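标签:生活碎碎念 / 搬家 / 换城市

1/ 搬家第三天,脑子还是糊的,趁等师傅上门随便发几条。想到哪写到哪,别指望有条理

2/ 先说结论:东西永远比你以为的多。我一个人,一室一厅,住了四年,报给搬家公司的时候说“二十来箱吧”。最后装了86箱。86!!师傅看我的眼神我现在还记得

3/ 其中书占了一大半。每次搬家都发誓不买纸书,每次都食言。有一箱封条都没拆过,上次搬家是什么样这次还是什么样,写着“厨房”,打开是字典

4/ 报价的事。问了三家。Allbridge最便宜,但是楼层费另算、等候费另算、拆床另算,全加起来反而最贵。Garkex报的是一口价,3938,含拆装。最后选了Garkex。合同一定要看背面的小字,一定

5/ 合同日期写的4/27/19,周六,比平时贵一档。没办法,工作日请不了假,五月头上又要交接钥匙

6/ 原房东Elmarie Joubert,人非常好,验房的时候拿着手电筒看墙角,我心都提到嗓子眼了。结果她说墙角那块霉是我搬进来之前就有的,她自己有照片。押金全退。给大家的启发:入住第一天把每个角落都拍一遍,水槽底下也拍,窗框也拍

7/ 我入住的时候拍了四张。四张里有两张是猫

8/ 说到猫,猫这几天住在浴室里。不是虐待啊,是兽医建议的,先给一个小房间,放它自己的垫子和旧猫砂,等吃饭正常了再开门。昨晚开始吃了,吃完对着下水口骂了半小时

9/ 打包顺序我这次总算搞对一件事:留一个“第一晚的箱子”。床单、毛巾、牙刷、充电器、一卷纸、剪刀、泡面、一个碗。最后上车,最先下车。上次没留,在毛坯一样的房间里用钥匙划胶带划到十一点

10/ 然后我把剪刀封在箱子里了。所以还是用钥匙划的

11/ 纸箱去超市要就行,不过要早上去,下午都被压扁了。香蕉箱最好用,有提手,结实,就是底下有个大洞,小东西会漏,垫一张硬纸板再装。我漏了一只袜子和一个螺丝刀头,袜子找到了

12/ 贵的气泡膜一卷都不用买,毛巾T恤全拿来裹碗。损失统计:一只杯盖。很满意

13/ 新家这边最坑的是宽带。打电话三次,三次说法都不一样。第一次说线已经通了,第二次说要等楼里批,第三次说系统里查不到这个门牌。我就住在这个门牌里面啊大哥

14/ 现在开热点撑着,流量掉得飞快,这几条都是站阳台上发的,屋里信号只有一格

15/ 窗帘也没有。旧的窗帘短了一大截,挂上去像七分裤。Perić那家布店可以改长,下面接一段同色的布,老板娘量得特别快,边量边跟隔壁聊天,175一幅,下礼拜拿。这几天早上五点半被太阳叫醒,人都健康了

16/ 床板装反了一次,拆了重装。说明书那个图谁画的,左右根本看不出来。建议所有人拆家具的时候拿个小袋子把螺丝装好,用胶带贴在对应的板子上。我是统一装在一个饼干桶里的,现在等于在拼图

17/ 邻居目前见到两家。对门老太太第一天就敲门,问我会不会弹钢琴,我说不会,她说那就好

18/ 楼下Mosard面包房七点开门,六点五十就有人排队了。核桃那个好吃,甜的一般。面包屑掉了一路,新家地板第一次扫就是扫这个

19/ 有人私信问要不要提前打扫。要!空房子擦一遍,跟堆满箱子再擦,完全两码事。柜子里面、冰箱橡胶条、抽油烟机上面那一层,趁东西没进来赶紧弄。我只弄了柜子,现在冰箱已经塞满了,后悔中
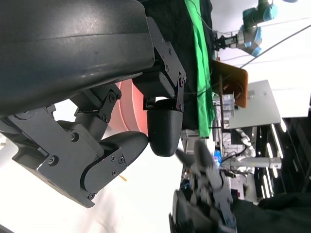

20/ 还有改地址,这个最容易忘。银行、保险、医保、快递默认地址、年费会员,全要改。我列了个单子贴在门后面,划一条少一条。快递那个昨天忘了,猫粮寄回老房子去了,还好Elmarie帮我收着,周末去拿

21/ 搬之前扔东西要狠一点。我给自己定的规矩是一年没碰过就走。衣服还行,线最难扔,各种充电线,不知道是什么的又不敢扔。最后还是带过来整整一鞋盒

22/ 旧沙发挂网上卖了400,挂了两天就有人来搬,小两口,楼梯转角卡了二十分钟,差点以为要锯腿。后来竖起来就过去了。我当年搬进来也是竖着的,完全忘了提醒人家,不好意思

23/ 现在没沙发,坐在香蕉箱上。意外的还可以

24/ 累是真的累。腰跟手腕轮流疼,昨天躺下去听见自己叹气。但是晚上开着窗,外面安静得不行,以前那条街到一点还有摩托。就冲这个也值了,先这么说吧,冬天暖气怎么样还不知到

25/ 还剩三十几箱没拆,计划一天拆五箱,今天拆了一箱,又是书

26/ 师傅来电话了说在楼下找不到门铃,我下去接一下,回头再写厨房那部分,厨房能单独骂十条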